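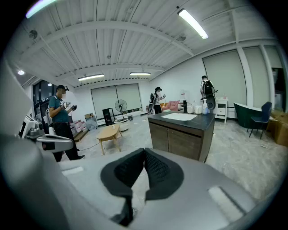 Room 209, Iltville. Kitchen island with the sink, tube lights on above.

April 25, 2021

Spent the day on the list for 209. Morenike Ekwueme had already been through the island and left me a page of notes, so I started there.

Island. Ran the tap into the sink for a few minutes with both doors open and a dry cloth under the trap. Cloth stayed dry. The silicone round the sink rim was lifting at one corner, so I cut that length out, wiped it down with spirit and put in a new bead of Tedex. Leave it overnight before anyone uses the sink. The left door rubs slightly when it closes. Half a turn on the lower hinge helped but it still catches if you shut it slowly. Will look again with the proper screwdriver -- the one in the drawer has a rounded tip and just chews the heads.

Soap and the round containers can stay along the back of the worktop. Morenike wants them on a tray so the counter can be wiped in one go. No tray in the cupboard, so that goes on the shopping list. 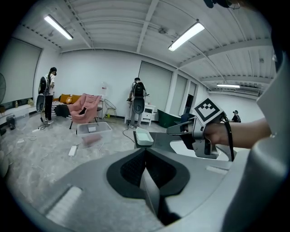
Blinds next. Lillatach have quoted for new chains and want 4 weeks, which seems long for a bag of plastic beads. I would sooner order the chains ourselves and fit them. The one over the low white counter is the awkward one, with the counter running along underneath and small things left out on top, and you end up leaning across everything to get at the bracket. Clear that counter first next time. The blind on the tall window at the back can be reached from the short steps. Measured the drops and wrote them inside the cover of this book.

Air conditioner: filter not done today. The long steps are over at Teoh and won't be back until they have finished their ceiling. Morenike to ring them. The filter was last washed in September according to the sticker, so it must be due.

Floor mopped before we started, plain water and a little floor soap. The marble pattern hides dirt very well and you only find the sticky patches with your shoes. Worst bit was by the black table. 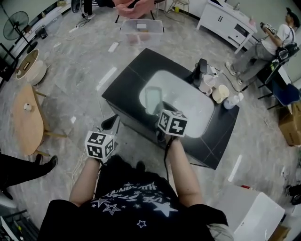

Cups need to go back to the sink at the end of each session, and bottles too. I have asked for this before. Sugar rings take some scrubbing off that glossy top, and the scouring pads must not be used on it -- soft cloth only.

Cable covers: need the wider sort, 500 mm lengths if they still make them. Ordered 3 to try.

To do
Tray for the island
Left door hinge
Blind chains, get a second price
Steps back from Teoh, then filter
Check the Tedex in the morning, trim if needed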